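The Correspondent Account
a short story

The bank in Koma had a lobby with one teller window and no teller. I learned this from the taxi driver, who had taken other people like me there and waited for them with the engine running.

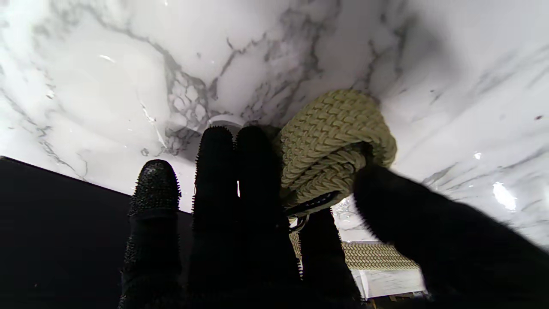
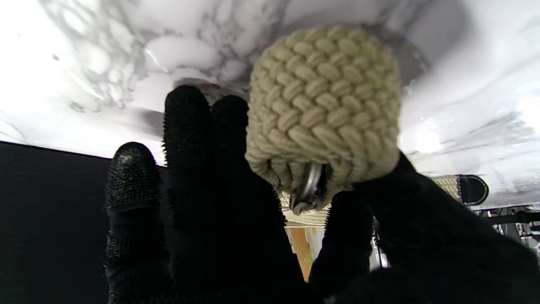 Vol. 26, No. 2 – p. 281

I was sent because of a bridge. The bridge was meant to cross the river at Kosum, and it had been paid for twice, once by the ministry and once by a development fund, and there was no bridge. There were four concrete footings and a sign. My office had the contract, the invoices and a list of transfers that ended at a company called Nanditier Holdings. After Nanditier the list stopped.

The driver let me out across the street. I rang, and a woman opened the door and asked if I had an appointment. I said I had written in May and again in the fall.

"We received your letters," she said.

She took me upstairs to a room with a long table and two chairs. She put a thin folder in front of me and sat down in the other chair. I opened it. It held a certificate of incorporation, a copy of a lease and one page of minutes from a meeting of directors. The minutes said the directors had met, had found everything in order and had gone home.

"Who are the directors?" I asked.

"They are on the certificate."

The certificate named another company as the only director. Its address was the building we were sitting in.

"Which floor?" I asked.

"This one."

I looked at the lease. Nanditier Holdings rented a desk for 500 a year, paid in advance. I asked to see the desk. She thought about it, then got up and walked me down the hall to a door with a brass slot in it. Behind the door was a closet with shelves, and on the shelves were folders as thin as mine, almost up to the ceiling. I could read some of the spines. One said Villaseñor Marine. One said Villaseñor Marine (Second).

"And the desk?"

"The desk is a form of words," she said.

I had been doing this work for a long time and I was used to being lied to. She wasn't lying. Everything I asked for, she gave me, and each paper was signed and stamped and true. The money had come in on a Monday. It had been a loan by that evening, and then a fee, and then it belonged to a trust whose purpose was the care of horses.

"Are there horses?" I asked.

"There is provision for horses."

She made copies for me and charged me for them. I got a receipt. At the door she shook my hand and told me that the road to the airport flooded when it rained, and that I should leave early.

I flew home and wrote the report. It was a good report. It went to the fund, which thanked us, and to the ministry, which asked for the annexes in a different format. I sent them in the different format.

The next year I went to Kosum for the first time. The footings were still there. A man with a flat boat was taking people over, six at a time, with their bicycles and chickens. I paid him and sat at the front. Halfway across I asked him who owned the boat.

"A company," he said.

I asked him which one. He kept poling. The water was brown and quick there, and he was watching the other bank.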